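Home | Tips | Workshop | Kitchen | Archive

Recording plug-in refill swaps for a learning system 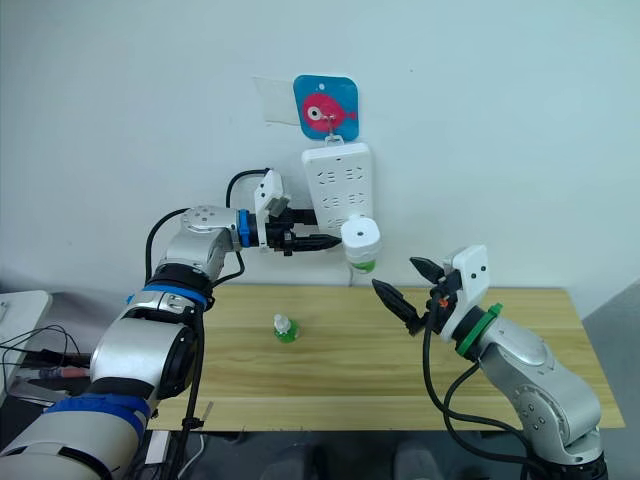
Reinhold Seidel objects that 50 clean demonstrations teach less than 50 with a few slow corrections left in, and our Fleltov logs agree with him. Keep the corrections. Delete only episodes where the operator stopped to talk.

Move the spare bottle between episodes — a hand's width is enough — and turn the power strip slightly every tenth one. Hold each episode under 60 seconds. Log the start and end pose of both arms.

Wipe the bottle necks before each batch. Oil on the fingers changes the grip, and the policy learns the slip. Change operators after 2 hours. Label on Friday, before the notes go stale.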